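Huridton Forums > Automation > General discussion
Thread: Can a two-finger gripper do household chores yet?
17 replies, page 1

Skirnarar
Joined: April
Posts: 3,669

Splitting this off from the vacuum cleaner thread, where it was getting out of hand. The claim there was that picking things up is solved and only the planning is left. I don't agree. Picking up known parts in a known place is solved. A living room is a different job, and so is a bench at the end of a shift.

My test for any household machine is dull: clear a table, put each thing where it belongs, damage nothing, and do it again tomorrow with different things on the table. No resets between attempts.

hobbed_bolt
Posts: 212

Define damage. If it scuffs a mug, is that a fail?

Skirnarar
Posts: 3,669

A scuff is a pass. A crack or a dent is a fail. 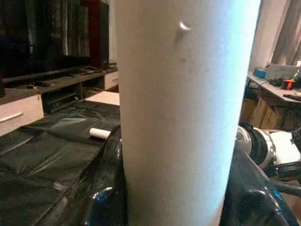

Grip force is where I would start, as most arguments about chores skip it. A rigid part tells you when you have hold of it: the motor current rises sharply and you stop. A soft part gives a slow rise, and the threshold you pick is a guess. With a tall white cylinder held upright between two glossy black fingers, I can't say from the look of the surface if it is paper or foam, and a vision model would have the same trouble. The short one lying on its side on the creased sheet is a separate problem. It can roll, and the sheet may move with it when a fingertip drags across. Then there are the two remotes on the TV stand, flat and black, with little height for the fingers to close on. Three kinds of grasp in one corner of a room.

Hilov
Posts: 940

You are making it sound harder than it is. Set a low current limit, close, lift slightly, check for slip, close a bit more. We run that on mixed packaging at work and I can't remember the last crushed tube. The rolling part is a matter of approach angle. Come straight down with the fingers either side of it and it has nowhere to go.

Remotes I'll give you. Slide to the edge, then pinch.

hobbed_bolt
Posts: 212

Slide to the edge works until there is something else at the edge.

Chantharasri
Posts: 58

Shop floor view. We put an arm on a deburring bench last April to load and unload. It managed over 2,000 cycles before the first stoppage that needed a person, and that one was a worn pad. Same arm on sweeping up and sorting offcuts: we gave up. Every offcut is a new shape, some are oily, and the bin fills unevenly. A lad with a brush does it in a few minutes.

So my answer is yes for the shop floor if the work comes to the machine the same way each time, and no for tidying in either place.

Hilov
Posts: 940

Oily offcuts are a poor comparison with a living room, though. Most of what is left on a table at home is dry, light and bigger than a fingertip. I'd expect usable table clearing well before usable offcut sorting.

Skirnarar
Posts: 3,669

Light is part of the trouble. Slip checks need some weight to work against. Your packaging line has it, an empty cardboard tube hardly does.

Hilov
Posts: 940

Then use a tactile pad and stop relying on current. They are not cheap but they exist.

Chantharasri
Posts: 58

And they wear. Ours lasted three weeks near swarf. At home they might do better – I have no figures for that.

hobbed_bolt
Posts: 212

Has anyone here left one running unattended in a house for a full day? I don't mean a demo with someone at the stop button.

Skirnarar
Posts: 3,669

I haven't. Longest I have gone without touching anything is one evening, and it spent a good part of that trying to pick up a coaster.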